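Product Support > Grippers > Service Notices

Plinard P2 Two-Finger Gripper: Grip Force Fault and Replacement Firmware
March 15, 2019 | Ilaria Colombo, Product Engineering
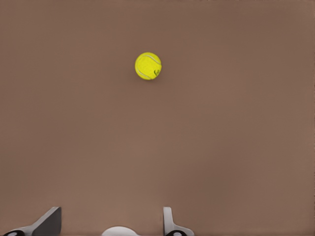
The Plinard P2 is a parallel-jaw electric gripper for light handling of soft and irregular parts. It is supplied with a simulation model for the Arnon planning package, so that pick routines can be tested before they are run on hardware. This page covers a fault in the force limit function, the units affected, and the steps required before an affected unit is returned to service.

Description of the fault

On units with firmware 2.0, the force limit can be lost during a closing move. The controller reads the limit from memory when the close command is received. If a second close command arrives before the first has finished, the stored value is cleared and the drive falls back to its maximum output. The fingers then close at 90 N regardless of the setting in the program.

No error code is raised. The status output reports a normal grip, and the force readout continues to show the programmed value. An operator looking at the pendant has no indication that the limit is not being applied.

The fault was first reported in December by Mahmoudi, an integrator running a sorting cell for sports goods at its Lenbridge site. Balls were being released with permanent flat spots. The cell program sent repeated close commands whenever the part sensor signal was noisy. Our test bench reproduced the fault with two close commands spaced less than 400 ms apart.

The fault does not appear in simulation. The Arnon model takes its force limit from the project file and does not run the controller firmware. A routine that completes correctly against a tennis ball in the simulator can still crush the same ball on the real gripper. Simulation results must not be used as evidence that a unit is safe.

Affected units

Serial numbers up to and including 443, if supplied with firmware 2.0. Later serial numbers shipped with firmware 2.1 and are not affected. The serial number is printed on the flange side of the housing. The firmware version can be read from the Device tab of the setup tool.

Spare controllers bought separately should be checked by firmware version only. The serial number on the housing does not apply to them.

Safety

There is a risk of finger injury at full closing force. Until the firmware has been updated:

– Do not use an affected unit in a shared workspace or for hand-fed loading.
– Do not rely on the force limit as a protective measure.
– Keep guards closed during all powered moves, including teaching.
– Remove power at the controller before clearing a jammed part. Opening the fingers by command is not sufficient.

Update procedure

1. Park the arm and remove any part from the fingers.
2. Connect the controller to the setup tool by the service port.
3. Save the current parameter file.
4. Load firmware 2.1 and wait for the controller to restart.
5. Reload the parameter file and confirm the force limit.
6. Run the double-close test from the Maintenance menu with a force gauge between the fingers. The gauge reading must stay within the programmed limit on every cycle.

If step 6 fails, take the unit out of service and contact support. Do not repeat the update – a failed test after a clean load points to a damaged memory chip, and the controller has to be replaced.

Firmware 2.1 ignores a second close command until the first is complete. Programs that use a repeated close to re-grip a slipping part will need an open command in between. Cycle times for those programs will increase.

Update files and replacement controllers are supplied free of charge for all affected units.

Contact Support | © 2019 Plinard | Back to top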